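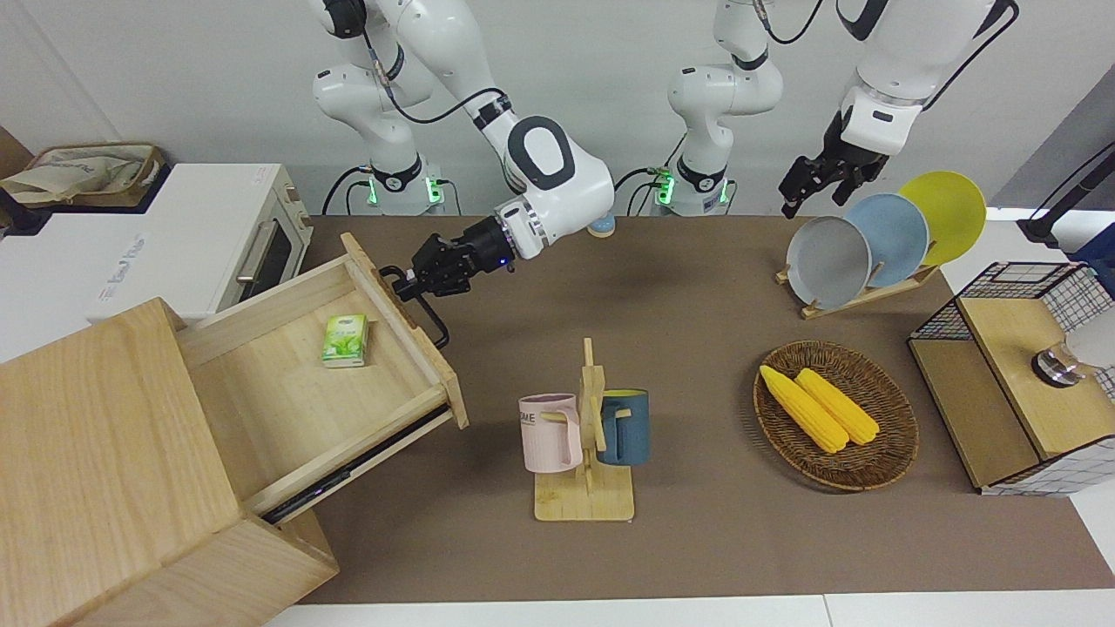
Wednesday, Gesimstead workshop – drawer runner wax trial, October

Purpose: to choose a lubricant for the wooden runners in the Petita bedside units before Samah Ashour cuts the next batch.

Samples: beech runners in pine sides, planed and sanded to the same grit, left in the store overnight. Set A has plain beeswax. Set B has the Pramanik paste, rubbed in with a cloth and buffed after 5 minutes. Set C is bare.

Method: spring balance hooked to the drawer front, 2 kg of sandbag in the box, slow level pull. First peak reading taken, then the steady one. Store humidity was 59 per cent at the start.

Notes:
Set C squeaks on the return stroke and leaves dust on the lower rail.
Set A is smooth, but the balance jumps if the wax has gone on thick near the stop. Scrape back and repeat.
Set B best so far on the first pull. Smell is strong and the cloth has to go in the metal bin.
Runner 904 has a slight twist – leave it out of the table.

Bouchra Slaoui wants the same pulls done with the box loaded to one side, as the Zikuldale returns had all worn on the left rail. Need a second sandbag.

To do: re-zero balance, order beeswax, ask Samah about quarter-sawn stock.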